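From the Director's Desk: The Spring Production and What It Asks of a School

17th July

The term has closed, the costumes have gone back to the hire racks, and the performing arts department at Plastthorpe has now had sufficient time to consider its spring production with some distance. I have directed school productions for a good many years, and I have maintained this journal for most of them. Families have asked for a fuller account of this one than the newsletter could carry, and I set it out below.

The work chosen was Nartey, a two-act musical concerning a ferry town that loses its ferry. It is not widely performed. The score calls for a large chorus, a pit of modest size and four principal voices, one of which must be a true bass. Secondary schools are rarely in a position to cast a true bass. We were fortunate this year, and the choice of work followed from that fact more than the department's planning papers would suggest.

Auditions were open to all year levels. We received 91 applications for the stage company and a smaller number for the crew. It has been the practice of the department for some time to offer every applicant a place of some kind, and that practice was kept. I am aware that opinion among parents is divided on the point. Some families hold that a production of this standing should be cast by merit alone, and that a chorus of that size is unwieldy. It is unwieldy. The second act opening required the whole company to cross the stage in under a minute, and for several weeks it took closer to three. I remain of the view that the chorus is where most students learn the craft, and that the principals are better for having stood in it first.

Rehearsals were held after school and, in the final stretch, on weekends. The music staff took sectional work in the old gymnasium while the hall was in use for examinations. The acoustic there is unkind to altos. Students who sang in that room for a month and then moved to the hall found themselves far too loud, and a portion of the technical rehearsal was given over to asking young people to sing less. Next year the sections will rotate so that each voice part has at least one session per week in the performance space.

The set was designed by senior students and built in the school workshop. It consisted of a raised dock, a ticket office on castors and a painted cloth showing the far bank of the river. The cloth was the single largest item ever painted in the department, and the colour was changed twice. The first blue read as grey under the lights, and the second read as green. The third was mixed by a Year 10 student from what remained of the other two, and it served us very well. The ticket office was less obliging. Its castors were rated for a lighter structure, and during the second preview it stopped halfway into the wings and stayed there through a love duet. The cast played around it with composure. It was refitted the next morning.

I should record our thanks to Ploltton, the lighting hire firm, which supplied the rig and sent a technician for the bump-in. Our own lighting desk is now of an age at which parts are difficult to obtain. Students programmed the show on the hired desk and were permitted to keep their cue files, several of which I have seen since in folio applications. The programme booklet was printed by Fidon, and the error in the running order on the centre page was ours and should not be laid at their door.

There were 6 performances in May, including one matinee for local primary schools. Attendance across the season came to a little over 2,000, a pleasing result for a title that most patrons did not know. The matinee was, to my mind, the strongest of the run. Younger audiences do not applaud out of politeness, and the company was visibly sharper for it. The comic trio in the first act, which had drawn polite laughter from parents, was received with something close to uproar, and the three students concerned had to hold their next line for longer than we had ever rehearsed.

The orchestra deserves a paragraph of its own and too seldom receives one. The pit was made up entirely of students, apart from one bassoon. The reduction we were licensed to perform is written for professional players who change instruments freely, and our reed players could not reasonably be asked to do so. The parts were redistributed by the music staff over the summer holidays. Few people in the stalls would have noticed. I noticed on the closing night, when the overture was played with an assurance that had been quite absent in the first full read-through, and I thought it the best playing the department has produced.

I turn now to matters that did not go so well. The department's communication with families concerning call times was inadequate. Three versions of the schedule were in circulation in the week before opening, and some students were collected an hour early while others waited in the foyer. A single online calendar will be used from next year, and printed schedules will carry the time of issue at the top. Catering between the matinee and the evening performance also requires a better arrangement. Students who have been on stage since late morning need a proper meal, and the canteen could not be staffed at short notice. 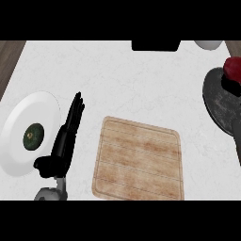
It has further been put to me that the commitment asked of senior students is too great in an examination year. This is a fair concern, and I do not wish to set it aside. The final fortnight required 34 hours of each principal outside class time - a figure I had not calculated until a parent asked for it. I have since discussed the matter with the year coordinators. We propose to move the production two weeks earlier and to release principals from chorus calls in which they have no part. Students with major works due in the same period will be able to apply for a reduced schedule without prejudice to their role.

Some have suggested that the department alternate between a large musical and a smaller play. I am inclined to favour this. A play with a cast of twelve would give our actors the kind of close work on text that a musical seldom allows, and it would give the workshop a year in which to repair and catalogue its stock. Against that, a student who joins us in Year 9 would have only two opportunities to appear in a large production, and those students should be heard before a decision is made. A short survey will be sent to all company and crew members at the start of next term.

The archive recording has been edited and may be viewed in the library on request. Under the terms of the licence it cannot be copied or posted online, and I would ask families to respect that condition. Photographs from the dress rehearsal may be ordered through the front office until the end of the month. Costumes still at home, in particular the grey waistcoats, should be returned to the wardrobe room, laundered, and with the name tape left in place.

Expressions of interest in next year's student directing positions are open to those entering Years 11 and 12. Applicants should submit one page on a production they have seen and would have staged differently. It need not be one of mine, although in previous years it very often has been.

Recent posts
Notes on Casting a Large Chorus
The Winter Concert: Programme and Call Times
Caring for Hired Costumes
On Teaching Students to Read a Score
Why We Still Paint Our Own Cloths

This site uses cookies to remember your preferences and to measure visits. By continuing to browse, you agree to their use.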